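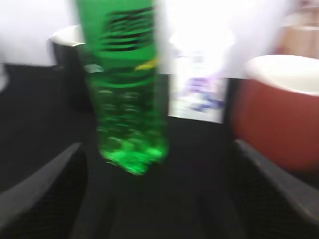 Zinstead cell: pour drifts left after finger swap

kjardine
Swapped the fingers on the pouring arm in March and re-zeroed the wrist. Pour point now lands left of where it was taught. Controller is a Dastov, firmware 394. Wrist camera exposure is fixed.

farq_bench
Check the hand-eye calibration first. New fingers move the TCP and the old transform stays in the file.
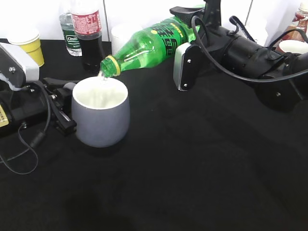

If the offset follows the wrist when you rotate it 90 degrees, it's the TCP. If it stays put on the table, it's the base frame.

hisosov_tech
Disagree. I'd look at cable drag before touching any calibration. A coil wrapped on the forearm pulls on joint 6 when the wrist rolls.

kjardine
Rotated it. Offset follows the wrist, around 4 mm.
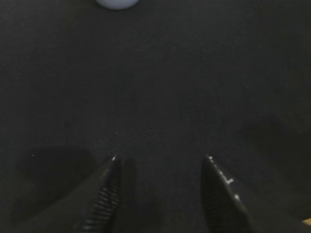
Ran the same check over bare cloth with the jaws open and nothing gripped. Same number, so bottle weight is out.

hisosov_tech
Fine, TCP. I'd still re-route the cable.

farq_bench
Re-teach in this order:

1. Clear the stored TCP, then touch off the fingertips on a fixed pin.

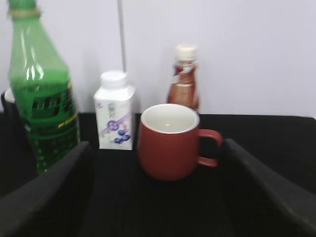 2. Redo hand-eye with the wrist camera.
3. Power cycle. Farquharson arms keep the old value until you do.

kjardine
Done. Error 777 on first boot, cleared on the second.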